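Worero Household Help
Kitchen and Dining > Table linen and surfaces
Viewed 1,437 times

Plates sliding on a cloth-covered worktop, and which cloth to use under fruit

Posted by Manzano

I have covered a kitchen worktop with a single dark grey cloth, edge to edge. The surface beneath is smooth and slightly glossy. The cloth is for everyday use: plates, fruit, bread, nothing straight from the oven.

There are two problems. First, the cloth creeps when a plate is pushed sideways, and after a few meals it has moved far enough to need pulling straight. Second, it shows every crumb and every ring left by washed fruit that was not dried.

I have tried double-sided tape at the corners. It held for 3 days and left residue on the worktop. I would prefer not to clip the cloth, as the front edge is used for kneading. Is there a backing that works over the whole area, and is dark grey simply the wrong colour for this?
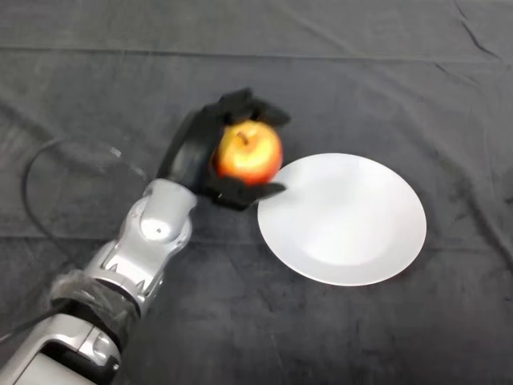
Round white plate on the dark grey cloth, and an apple held beside it in a black robotic hand.

Posted by Gremetent

Treat these as separate faults.

Creep: the friction between cloth and worktop is lower than the friction between plate and cloth, so the cloth moves first. Put an open-mesh non-slip underlay between the two, the sort sold for rugs or drawer liners. Cut it 2 cm short of the cloth on all sides so that it does not show or catch. Clean the worktop with washing-up liquid, rinse and let it dry fully before laying the mesh. Any polish or oil left behind will defeat it. Remove the tape residue first. White spirit on a rag will usually do it, but test a hidden corner if the top is lacquered.

Lift the mesh once a month and wash it in lukewarm water. Some of the cheaper foam types stick to varnish if left down through a warm June, so check yours.

Marks: water rings on a dark cotton are mostly dissolved minerals. Dry the fruit before it goes on the cloth, or put it on the plate. Fabric softener makes matters worse on both counts, as it leaves a film. Wash at 40 with half the usual detergent and an extra rinse.

Colour: mid grey with a fleck hides crumbs better than plain dark grey. Plain dark grey does show a white plate clearly, if that matters to you.

Posted by Arkano

Just use oilcloth. Wipes clean, doesn't move much. Mine has been down 4 years.

Posted by Gremetent

Oilcloth is a fair option for the marks. Check the backing before buying: a fleece-backed one can still slide on a glossy top, and you would want the mesh under it as well. It also holds fold lines, so ask for it on a roll.

Thread last updated Thursday, November 12, 2020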